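Ticket: Rack shelf rocks, mugs creeping toward the end
Product: Trokar countertop mug rack, single shelf
Status: Solved
Opened by: Hugo Poulain
Handled by: Lambros Karras, Trokar home support

Hugo Poulain, first message

Hi there! First off, I love this little rack. I've wanted to get the mugs off my table for ages, and the black metal with the wood shelf looks great next to the coffee things. But I have a wobble I can't get rid of.

When I set a heavy mug on the right end of the shelf, the board tips a hair and then clicks back when I lift the mug off. With light cups it's fine. With my stoneware ones (the big speckled ones from Dambridge, lovely things, they weigh a ton) it clicks every single time. Over a day or so of people walking past, the mugs also creep toward the right end. I put it together on Saturday and followed the sheet step by step.

What I've tried so far:

Turned the whole rack around. Same click, so I don't think it's the table.
Put folded paper under the bottom rod. Helped for one evening.
Tightened everything I could reach with the little key from the bag. The front ones feel snug.
Swapped the heavy mugs to the left end. No click there at all!

Lambros Karras

Hi Hugo, thanks for such a clear write-up, and I'm so glad you like the rack. The left/right test is really useful. Could you send a photo taken from low down, so I can see the underside of the board and the front rail? And do you know what your heaviest mug weighs, even a guess from the kitchen scale?

Hugo Poulain

Scale says 600 grams for the big teal one, empty. I left a few mugs where they were and got down low.

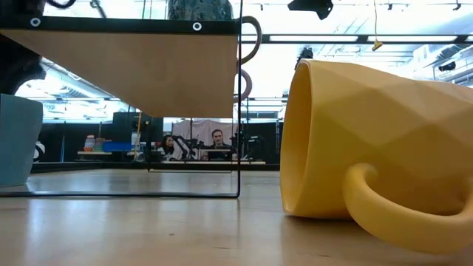
My own theory is the board, because the click seems to come from the wood and I can't make the metal do it. I pushed on the frame from every side and it hardly gives. The two round silver fasteners in the front rail both feel tight to me, the one near the left corner and the one closer to the right end, and neither one turns any further. The back is harder to judge. I can get a finger in behind there and the board feels like it lifts a tiny bit at the right. Is there something back there I should have tightened?

Lambros Karras

Great photo, and I think your theory is a good one. The front looks fine from what I can see. There are matching screws at the back, and the right rear one is easy to leave half a turn short on this model, as the key hits the upright before it's fully in. Please try this:

1. Take everything off the shelf and lay the rack on its back on a towel.
2. Loosen all the shelf screws one full turn, front and back. Don't take them out.
3. Stand the rack up again and press the board down flat with your palm.
4. Tighten the right rear screw first, using the short end of the key. Then left rear, then the two in front.
5. Leave it empty for 30 minutes and go around once more with the key.

If the right rear screw spins and never bites, stop there and tell me. I'd mail you a longer one.

Hugo Poulain

You were so close! It did spin. I got it snug for a moment in step 4 and then it let go. I took it out and laid it next to the other back one, and it's clearly shorter. Is it possible I got a wrong one in the bag? The left rear went in beautifully, by the way, and the rack already feels better with three good screws in it.

Lambros Karras

That would do it. A longer screw is going out to you this afternoon with a spare, plus a strip of Pfeiffer felt dots for the bottom rods. Keep the big mugs on the left end or on the table until it gets there. Allow up to 5 working days.

Hugo Poulain

Screw came today – thank you! It bit on the first turn. I followed your order again (right rear first) and there is no click at all. I put the teal mug on the right end, took it off, put it back, and kept going until my coffee got cold. Solid. I also stuck the felt dots on, and the rack slides quietly now when I wipe underneath it.

One small note for the sheet: the step about the back screws shows the long end of the key. With the short end it's so much easier. I'd have caught the bad screw right away if I'd been able to turn it properly.

Also, would a second rack stand beside this one? I have 56 cm of table between the wall and the kettle, and a Trerier teapot that really wants a shelf of its own.

Lambros Karras

Wonderful news! I've passed the note about the key on to the people who draw the sheets. For the second rack, measure yours across the widest point of the bottom rods and double it, then leave a finger's width in the middle so the two don't knock. If that comes in under your 56, go for it. Weigh the teapot full before you give it a shelf, and send me the number if you'd like me to check it.

I'm marking this one solved. Reply here and it opens again.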